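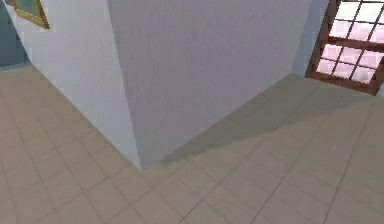
Simulator still: Lev Chornovol / Lorkero

Slide 1. Leave it up while people sit down. Don't read the title.

Open with the question I got on Saturday: if the simulator makes examples for free, why does Enitz still have a budget? Pause. Let someone from the vendor side answer if they want to.

Point at the corner. Two plain wall faces, tile, some shadow. A navigation model has to learn that it can't drive through this. Fine. Now ask how many more corners like it we need. Our set has 596 rendered rooms and I'd trade most of them for 41 good ones from real buildings.

Things I don't buy:
- "Unlimited variety." Ibrahim Wike sorted a batch of 247 frames by hand and kept finding the same tile with the sun moved.
- "Lighting is solved." Look at the shadow right of the corner. Soft edge, tidy wedge. Ask who has a hallway that clean.
- "Clutter can come later." The floor is bare. So were the floors in the Gurkar demo, and everyone clapped.

Also no baseboard. Small point, skip if short on time. The depth people care about it more than I do.

Be fair here. Rendered rooms give you exact labels, and Didenko's pretraining did get better with them on the easy routes. I haven't seen the hard routes. I asked twice.

Slide 2. The table. 186 of the test routes come from the same generator as the training rooms. Say that slowly. A score on those tells you the model learned the generator. (Ibrahim disagrees, he's in the second row, let him talk if he wants.)

Slide 3. What I'd ask for before signing anything: who picked the viewpoints, how near-duplicates were thrown out, and one test building the team never touched.

Questions. If Lorkero's price comes up, send them to Lev.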